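Section 6. Preparing a Choir for the Contest Stage

This section is for teachers who register a school choir for the Lila contest with the Kasedo stage system. Please read Section 2 first, where the school account is opened. The regional stage takes place in April, and the account must be complete by then.

6.1 Entering the choir

1. Log in with the school account and open the page "My choirs".
2. Press "Add choir". Write the name of the choir exactly as you want to hear it from the announcer.
3. Choose the age group. If the singers are from two groups, choose the group of the older ones.
4. Enter the number of singers. The pianist and the conductor are not included in this number.
5. Press "Save". The choir receives a code, for example 855. Write this code on every page of your sheet music.

Note: The code stays the same for all stages. Do not add the choir a second time if you made a mistake in the name. Open the entry and correct it there.

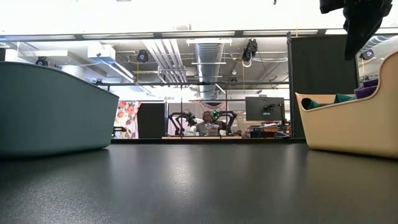 Dark tabletop with a bin on each side.

6.2 Entering the program

1. Open the entry of your choir and press "Program".
2. Add the songs in the order of singing. One song must be sung without accompaniment.
3. For every song, write the composer, the author of the words and the length in minutes and seconds.
4. Check the total at the bottom of the page. The limit is 17 minutes, with the entrance to the stage and the exit included.
5. If you use a recorded accompaniment, upload the file and listen to it from the beginning to the end in the browser.

Caution: When the total is over the limit, the system still saves the program, but it is marked in red and the jury does not receive it. Shorten the program and save again.

The length of the songs is the usual place for mistakes. Measure it at a rehearsal in a big room, with the full choir. In a classroom the children sing faster, and pauses between songs are almost absent.

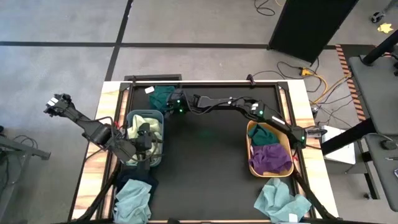 Eken wrote to us after the last contest: we measured every song very carefully and forgot the walking. Our small ones needed almost two minutes to climb on the risers, and we had to leave out a verse. Please put the walking in the manual.

We have done so. Add one line with the title "Entrance and exit" to the program and give it a time, as you do for a song.

6.3 Ordering the risers

1. Press "Stage plan".
2. Choose the number of rows. The hall in Campbell has place for six rows at most.
3. Move the piano mark to the left or to the right side. The default is left.
4. Mark the places of soloists, if you have them.
5. Press "Send to stage team".

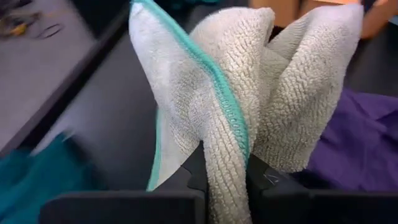
6.4 Sound check

1. Open "Sound check" and choose a free time. Each choir has one.
2. Come to the side entrance with the choir code.
3. Sing the beginning of the loudest song and the beginning of the quietest song. There is no time for the complete program.
4. Ask the sound operator to play the first bars of your recording, if you use one.
5. Leave the stage by the opposite side - the next choir is already waiting at the entrance. 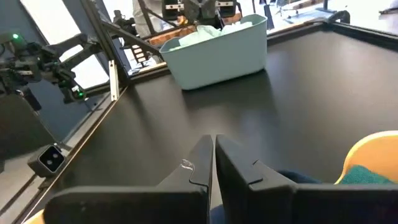 Work table with a basket and a pale green cloth.

Note: A missed sound check cannot be moved to another time. The choir can still perform, with the standard microphone setting.

6.5 Changes after registration

Songs can be exchanged until the program is locked. After this, only the order of songs can be changed, and the conductor must confirm it on the page "Messages". The number of singers can become smaller at any time. If it becomes bigger, send a new stage plan as in 6.3.

Last change of this section: 8th January. Section 7 explains how to read the jury sheets.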